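Planetary stage: noise from the sun gear or the carrier?

vdvorak
Spur gear and the white three-pin plate are out on the mat.

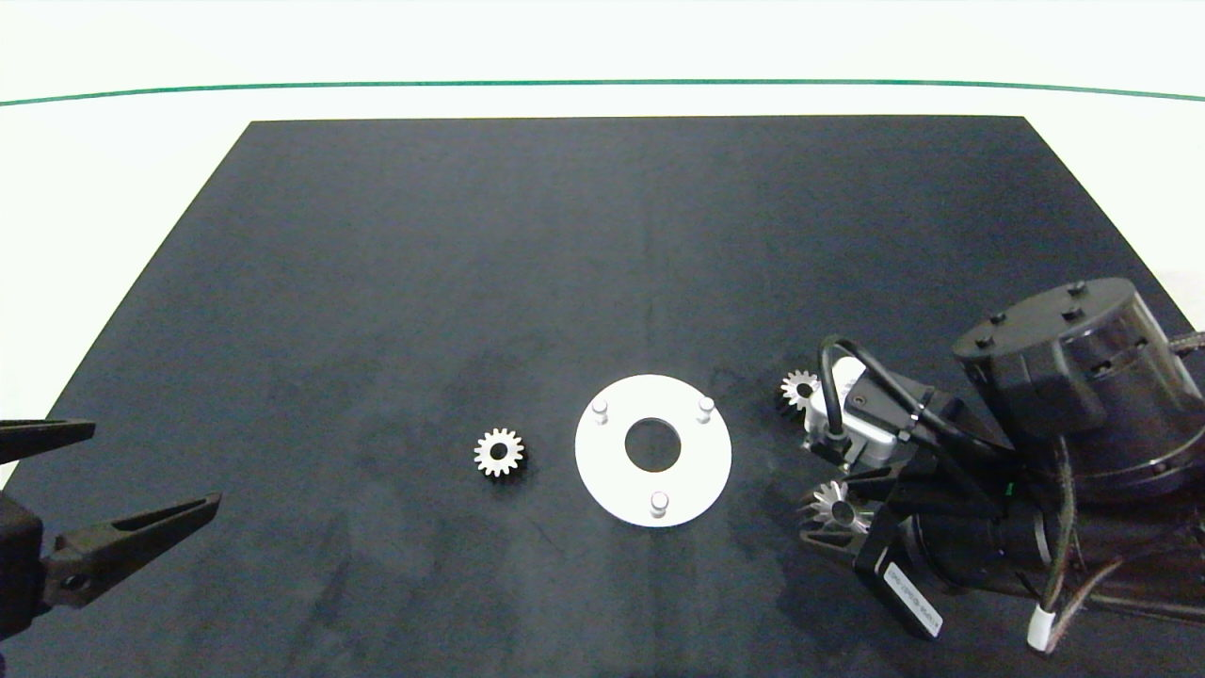 Whine starts at 39 rpm on the output and gets worse under load. Grease is Plostari 2, changed in December.

fekley_297
Pins. Check them for square before anything else.

ekua_i
Disagree. Pins out of square give a once-per-rev knock - a whine is tooth mesh. Measure backlash at the gear.

fekley_297
Not at 39 rpm.

vdvorak
Will measure both tonight.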